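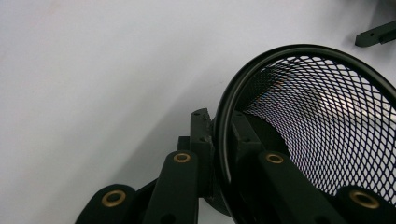
Zallum Desk Surface, White
Item 1070 - Flirkley Office Supply, Workspace Furnishings

The Zallum is supplied to schools, clinics and public offices. It is delivered flat and assembled on site with the hex key provided. The rated load is 80 kg, evenly spread. Clean with a soft cloth and mild soap; solvent cleaners void the warranty.
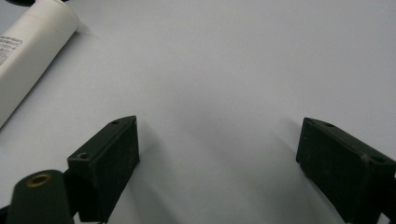

Hongmei Ding writes that her branch ordered 13 in August and found the assembly sheet clear, although the leg bolts needed tightening again after a month.

Retightening is now covered in step six of the sheet.

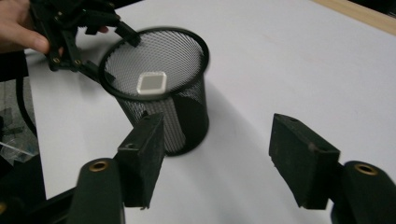 Mesh cup on a white tabletop. Accessories sold separately.

Orders received before 2 p.m. are processed the same day. Replacement bolts are listed under part 201 - please quote 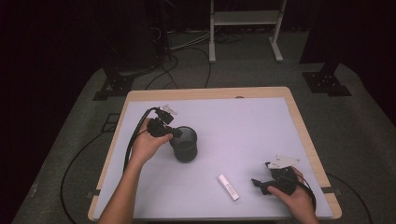 the item number as well when ordering. Returns are accepted unassembled and in the original carton.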